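# Darnow Cup Dispenser, tall, clear tube with white base

**£19, or £17 each if you take six or more. In stock at the Mundside shop and online.**

I've been selling bits and pieces for tea rooms, village halls and office kitchens for a good while now, and the thing I get asked for most (after teaspoons, which vanish everywhere) is something to put the paper cups in. People buy a sleeve of cups, tear the plastic open, stand it next to the kettle, and within a day half of them are on the floor and the other half have had fingers in them. So I went looking for a dispenser I'd be happy to have in my own kitchen, and this is the one I settled on!

It's made by Darnow and it really is as plain as it looks. You get a tall see-through plastic tube and a white base, and the cups go in one on top of another. You take them from the bottom, one at a time. No batteries, no buttons, no lid you have to wrestle with.

## What's in the box

- One clear tube
- One white base
- Four sticky pads for the wall (leave them off if you want it on a table)
- A small card with the cup sizes on it

Cups aren't included, I'm afraid. We sell plain white ones separately under the name Restrepo, and they're the ones I use in the shop.

## On a table or on the wall?

Both work, and I've had mine both ways. On the wall it's tidier and you get your worktop back. On a table you can carry it off to wherever the tea is happening, and that suits a hall or a meeting room much better.
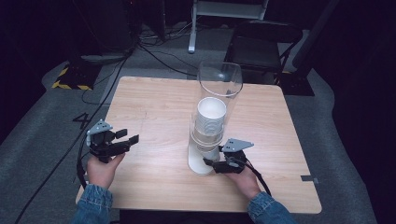

I nearly always tell people to try it on a table for a week before they stick it to anything. You soon find out which side everybody reaches from, and whether it's in the way of the milk. Any flat top will do, and it looks rather nice on pale wood like this, with the white cups showing through the tube. That clear plastic is my favourite part, by the way — you can see how many cups are left from across the room, so there's no lifting lids and peering in. The base is down at the bottom where the weight wants to be, but it's still a tall thing, so keep it back from the edge if you've got small children charging about.

## Filling it

Leave the cups in their sleeve until the last moment. Open one end, slide the whole stack into the tube from the top, then pull the sleeve away. Don't push down hard on the stack, as the cups jam into each other and then two or three come out together. If that does happen, tip them out, give the stack a gentle twist and put it back.

Setareh Khosravi, who orders for a language school, fills hers only halfway on quiet days, and I've started doing the same. It does seem to come out more smoothly.

## Cleaning

Warm water, a drop of washing-up liquid and a soft cloth. Let the tube dry fully before any cups go near it. Please don't use a scourer on the clear part, I did that to my first one and it's been cloudy ever since. It doesn't like the dishwasher either.

## Will my cups fit?

Most ordinary paper cups for water or tea will. Measure across the rim of yours and check it against the card, or send me the measurement and I'll look it up. Very wide coffee cups with a thick rolled rim won't go in. For those you want the Flollik, which has a fatter tube and costs a bit more.

## What people have said

"We've got two in the canteen and one by the water cooler. Far less mess. I'd have liked a longer tube, but that's greedy." — Mireille Gilbert

I did pass that on, and Darnow say a longer tube is due in September. It'll fit the same base, so there'll be no need to buy the whole thing again.

## Ordering

The stock code is 354 for a single and 630 for the box of six. Smaller orders go out by ordinary post, and boxes of six come by courier and need somebody in to take them. If yours turns up with a crack in the tube, send me a photo and I'll post you a new tube, you can keep the base.

Prices checked 3/14/26.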